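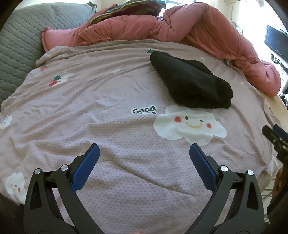

Who can apply for the housekeeping job at Birnine?
Anyone 18 or older who can work mornings and is able to lift a full laundry bag. Hotel experience helps, but we train new people on the job.

Birnine is a family guesthouse with 47 rooms, open all year. We are hiring two room attendants to start in August. One position is full time and one is part time.

Work hours
Full time is 8:00 a.m. to 4:00 p.m., five days a week. Part time is 9:00 a.m. to 1:00 p.m., four days a week. Both schedules include weekend shifts, which rotate. The rota goes up two weeks ahead.

What you will do
Strip and make beds, clean bathrooms, vacuum, and restock towels and soap. Sort linen for the laundry and put away what comes back. Report broken lamps, leaks and stained mattresses to the front desk. Items left behind by guests are bagged, tagged with the room number and kept in the office.

Pay and benefits
Full-time staff are paid $900 a week before taxes. Part-time staff are paid by the hour at the same rate. Lunch is provided on full shifts. We supply work shirts and gloves; please bring your own closed shoes. Paid time off begins after three months.

How to apply
Pick up a form at the front desk, 157 Latuheru Road, any day before 5:00 p.m., or send a short letter to the same address. Include a phone number and the name of one person you have worked for. Letters go to Gintarė Kalniņš, head housekeeper. Questions about pay or hours go to Thu Kiều in the office.

Interviews take 20 minutes and are held at the guesthouse. Parking is behind the building.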